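Minutes – Equipment Subgroup, Zerkau Chess Club
22/11/2018, back room

**Present:** Trudy Whitelaw (chair), equipment, junior section, league secretary
**Apologies:** webmaster

## 1. Minutes of the previous meeting

Accepted with one correction. Under item 4, "clock batteries" should read "clock batteries and two covers". No other matters arising.

## 2. Inventory

The annual inventory was tabled. Changes from the previous sheet:

- Weighted sets for league play: no change. One king in the Tamihana set has lost its felt. To be re-felted before the next home match.
- Junior sets: three complete, one short a white bishop. The bishop from the incomplete travel set doesn't match in height and will not be used as a substitute.
- Roll-up boards: four to be withdrawn. The corners curl and the squares have faded on the h-file side.
- Clocks: the two Semener units lose time against each other and are restricted to casual games until checked.

The chair asked that the sheet record storage location as well as condition. Agreed. A column will be added, using the shelf letters already on the cabinet.

## 3. Budget

The subgroup has 300 remaining for the year. The replacement boards take first call on this. The club balance was reported as 3,024, but that figure includes the tournament deposit and is not available for equipment.

The junior section asked whether a demonstration board could be bought from the same line. Deferred until the price of the boards is confirmed.

## 4. Storage of loose pieces

Discussion of the current method, which is drawstring bags, one per set. Points raised:

- Bags are slow to check at the end of the evening. A set has to be tipped out to confirm that all the pieces are there.
- Pieces from two sets have been mixed on several occasions, mainly pawns.
- Knights take the most damage in the bags – ears and the front of the muzzle. The weighted kings and queens appear to be the cause.

Two alternatives were considered. The first was the Fakex hinged box with a fitted insert. Every piece has its own slot, which makes checking easy, but the insert is cut for one piece size and would fit only the league sets. It is also too deep for the lower shelf.

The second was an open plastic tray with three long compartments. Dark pieces go in one outer compartment and white in the other. The middle is left clear for spare queens or for anything found on the floor that needs identifying. The tray takes any size of set and can be wiped out. Drawbacks noted: no lid, and pieces lie on top of each other, so a count is still needed at close of play. 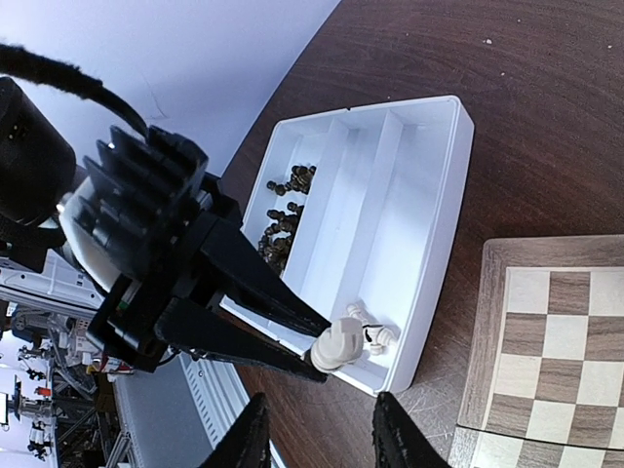
**Decision:** use trays for the junior and casual sets for one term. League sets stay in their bags for now, with the knights wrapped. The Fakex box is not to be ordered.

## 5. Setting-out and packing procedure

The following wording was agreed for the card inside the cabinet door:

1. Put the tray on the table next to the board, not on it.
2. Sort by color before sorting by type.
3. Pawns go in first, larger pieces after. Place knights by hand, do not drop them.
4. Count each color before the tray goes back on the shelf.
5. Put odd pieces in the middle compartment and write the set name on a slip.

The league secretary asked for step 4 to be initialed. Not agreed – the card is to stay short.

## 6. Actions

- Re-felt the Tamihana king: equipment
- Get a price for replacement roll-up boards: league secretary
- Add location column to the inventory: Trudy Whitelaw
- Print and fix the procedure card: junior section
- Check both Semener clocks against a phone timer over a full session: equipment

## 7. Any other business

The cabinet key sticks. A spare has been cut and is held by the chair. The radiator in the back room is to be reported to the hall again.

Next meeting to be set once the board price is known.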